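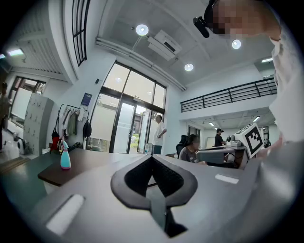 Photo: Mojtaba Arabzadeh

Flilwood Adult Learning Center
Advisory Board, minutes of the August meeting

Present: Bahman Bahrami (chair), Mojtaba Arabzadeh (minutes), J. Ghaffari, two instructors, one student representative. The testing coordinator joined by phone and left the same way, in the middle of item 3.

Called to order at 6:10 p.m. The 6:00 start was observed by the student representative.

1. Minutes of the last meeting
Approved with one correction. The evening math class did not "dissolve." It was moved to Room 2 and the sign was not.

2. Fall enrollment
Registered so far: 80 learners, against 60 at this point last year. Mr. Bahrami called this very good news. The instructors agreed and asked where the 80 would sit. Room 2 holds 24 if everyone likes each other. Agreed to split the Tuesday-style double session into early and late groups, 5:30 and 7:15, and to stop calling it the Tuesday-style double session, as new students keep asking what that means.

3. English placement test
The current test takes 90 minutes and starts with a passage on crop rotation. Ghaffari has found a shorter one and tried it on family members, all of whom placed higher than expected and have mentioned it since. The testing coordinator had concerns about the listening section, but the line dropped before we learned what they were. Held over to next meeting. Ghaffari to call the coordinator back.

4. Bus passes
The Jinia Fund has offered $300 toward passes for students coming from the far side of the river. It must be spent by the end of the term and reported on a form that is eleven pages long. Accepted with thanks. Mr. Arabzadeh will fill in the form, having been out of the room when the question was asked.

5. Attendance software
The Onance trial has ended. It did log who came to class - it also logged the copier as a student with perfect attendance. One instructor would like to keep it. The other has gone back to a clipboard and seems happier. Vote: three for the clipboard, two for Onance, one abstaining on the grounds that she is the one being marked present. Clipboard carried.

6. Graduation evening
Last year's speeches ran 50 minutes, and the cake was cut during the third one. Proposed limit of four minutes per speaker. Mr. Bahrami asked if this included the chair. It does. Carried, with the chair voting in favor after a pause. The student representative asked that families be allowed to cheer for as long as they want, and this was carried right away.

7. Other business
The library shelf by the front door has 2 copies of the new science workbook and nine of the old one. Please take an old one.
Parking: discussed. See any previous minutes.

Action items
Ghaffari: testing coordinator, cake quote
Arabzadeh: Jinia form, sign for Room 2
Bahrami: cancel Onance, four-minute speech

Adjourned 7:50 p.m. Next meeting same room, 6:00 p.m.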